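**Freezer at the bottom of the fridge won't seal next to a table**

Posted by Niall Rutherford

Silver-gray fridge, freezer compartment low down, white table nearly touching the cabinet. I keep bottles of homemade stock on the table and move them to the freezer in batches. The lower door swings right, so the table is clear of it, but frost returns within 14 days of each defrost. Is the gap too small, or is it the gasket?

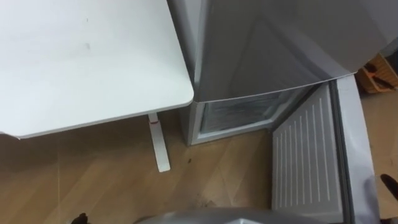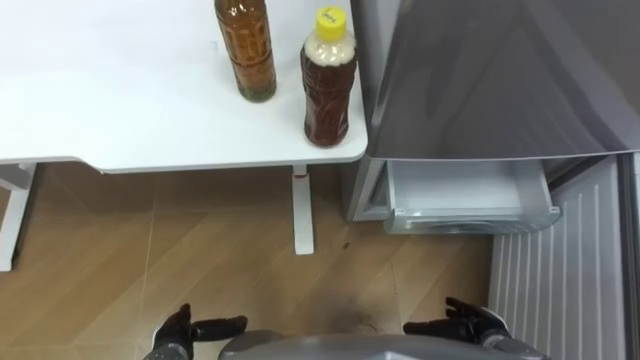
The thermostat is on 2 and has not been changed since July. The door closes without force.

**Fiona Morrison**

Check the gasket first. Close the door on a strip of paper and pull. Repeat every few inches, including the hinge side. If the paper slides out freely at any point, wash the gasket with warm water and dish soap, dry it, and test again. A flattened section can sometimes be reshaped with a hair dryer on low.

Side clearance affects how the cabinet sheds heat – it does not usually cause frost inside. Move the table a couple of inches anyway.

**Archie Carnegie**

Same problem with mine. Bought a new one.

**Agnes Menzies**

Chill the stock in the refrigerator overnight before freezing it. Warm liquid puts moisture into the compartment. Leave headspace in each bottle, as stock expands. Mine went 11 weeks without a defrost after I changed this.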